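Rutis Household Words: Data Card

Version 3, August 2026
Maintained by Catinca Ardeleanu and Kimie Ogura

Summary

Rutis is a word list of everyday names for kitchen and laundry items, collected from English speakers in the towns of Flaltside and Zevden. Each row pairs a prompt with the word a speaker gave for it. The list was put together for people who write dictionaries, teach English, or study how names for common things differ between neighboring towns.

Contents

The release has 68 prompts in 11 groups. Groups cover dishes, pots, cutlery, cleaning cloths, drying and storage, bins, and so on. The full group list is in groups.txt.

Each row in words.csv has these columns:

prompt_id: short code for the prompt
group: one of the group names in groups.txt
response: the word or phrase as the speaker said it, in lower case
town: flaltside or zevden
age_band: under 30, 30 to 59, or 60 and over
note: free text, often blank

How the words were collected

Speakers were interviewed in person by Valentina Zúñiga and Sebastian Coman. Prompts were read aloud as short definitions, such as "the thing you stand plates in after washing them." Speakers could give more than one answer. When they did, each answer has its own row and the first one given is marked "first" in the note column.

Interviewers did not suggest words. If a speaker asked for a hint, the definition was read again and the answer was kept with the note "repeat."

Spelling follows the house style in spelling.txt. Compounds were the hardest part. We write "dish rack" and "dish drainer" as two words and "dishcloth" as one, whatever the speaker preferred.

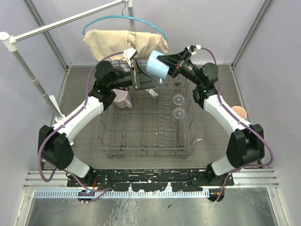 Wire dish rack, group "drying and storage."

The drying group has the widest spread of answers. "Dish rack" and "drainer" both occur in both towns. "Draining board" was given by some speakers for the rack and by others for the sloped surface next to the sink, so the two prompts should be read together. Do not merge them without checking the notes.

Changes since version 2

Fixed town codes that had been swapped in the cutlery group.
Split "cloth" into separate prompts for drying and wiping.
Removed trailing spaces from the response column.
Added the age_band column.

Known problems

Speakers under 30 are thin on the ground in Zevden, and that town should not be used for age comparisons. The bins group was recorded last and has more blank answers than the others. Some notes use an older set of short forms; Aurelia Bucur is replacing them one group at a time.

No names, addresses, or audio are included in the release.

Using the files

Files are UTF-8, comma separated, with a header row. The Zamfir script in the tools folder checks a file for missing columns and unknown group names. Run it before sending a correction.

Corrections should give the prompt_id, the current value, and the proposed value. Changes received by the end of November go into the next version.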